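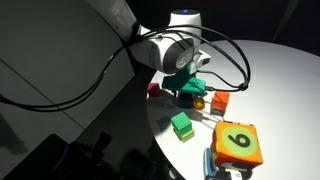
May, notebook, Kinsella bench

Block set, second week. Count this morning was 1,237 usable episodes. Goal for the first training run is still whatever we have by the end of the month, so no change there.

Started at 9:20. Homed the arm, checked the gripper zero, ran the short warm-up script twice. The second pass was smoother than the first, same as every morning. Left the lights at the bright setting. The white top washes out a bit but the shadows are consistent from one episode to the next, and I would like to keep it that way until the Flanico people have looked at the first batch.

Task for today: pick and place with a crowded table. Blocks close together, some stacked two high, a see-through cup in among them. Instruction text is one short sentence per episode, typed before the episode starts. Yesterday I typed a few of them afterward and they came out too specific ("move the block slightly left and then up"), so those are flagged for rewriting.

Planned 100 episodes, got 50 before lunch. Notes from those:

- Approach from straight above works for the single blocks. With neighbors on both sides the fingers need to be opened less before going down or they push things over.
- Soft cubes squeeze. Gripper width at closing is not a good success signal for them. Switched to marking success by hand.
- The big number cube is too wide to grasp. Leaving it in as clutter. Instructions must not mention it as a target.
- Amber cup: depth is bad through the side wall. Kept the episodes, tagged "clear".
- Colors in the instructions: teal, blue and the two greens get mixed up between operators. Agreed on "teal" for the blue-green one and "light green" for the bottom of the green stack. Added to the Semari labeling sheet.

Cable: the loop over the wrist caught once when I rotated past the soft limit. Stopped, backed out, redid the episode. Put another tie on it at 1:15 and it has behaved so far. Check the connector before the next long session.

Afternoon was slower. Two dropped connections to the Stesmont recorder, both in the middle of a lift. Deleted those episodes - a half lift with no ending is no use to us. Restarted the recorder and lowered the buffer to 500, no drops after that.

To do:
Rewrite flagged instructions
Shuffle the layout every ten episodes, I forgot twice
Ask about a second cup, not see-through
Copy today's folder to the shared drive before anyone reboots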